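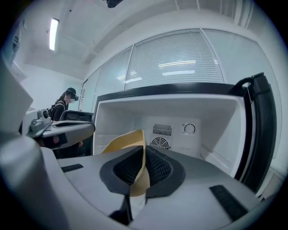

Small fridge with rear fan grille – where should the dial sit, and can I stack against the vent?

Posted by Vasanthi Arumugam, 15 September 2020

We have a small white fridge in a shared office. Inside, on the back wall, there is a slotted vent with a round fan grille under it, and to the right a dial with tick marks. The manual is long gone. Milk at the front spoils early, while anything pushed to the back gets ice on it. The dial has been moved by several people and I don't know what it was set to originally. Is the fan grille meant to be kept clear, and is there a sensible starting position for the dial?

3 replies

Tibor Bárány

Keep both openings clear. In a fan-circulated cabinet the cold air enters at the back wall and has to travel forward. If a carton is pressed against the grille, the carton freezes and the door side stays warm, as you describe. Leave 40 mm between the back wall and the nearest item.

For the dial, start at the middle of its travel. Stand a glass of water in the centre of the cabinet with a fridge thermometer in it, close the door and leave it for 18 hours. You want 3 to 4 °C. If it reads high, move the dial one tick colder and repeat. Don't judge by air temperature, as it swings each time the compressor cycles.

Check the door gasket as well. Close the door on a strip of paper and pull. It should drag evenly the whole way round, including the hinge side. A dirty gasket can be washed with warm water and dish detergent – no bleach, no solvent.

Siriporn Khunthong

Ours did this. Turned it down and it was fine.

Teodora Grgić

Agree with Tibor on clearance. I would add that on some small units the higher numbers are colder and on others the scale is reversed, so confirm the direction with the thermometer before making a large change. If ice forms on the grille itself, switch off at the wall, empty the cabinet and let it thaw with the door open and a towel on the floor. Don't chip at it. Once it is running again, put a bit of masking tape next to the dial with the setting written on it, so the next person leaves it where it is.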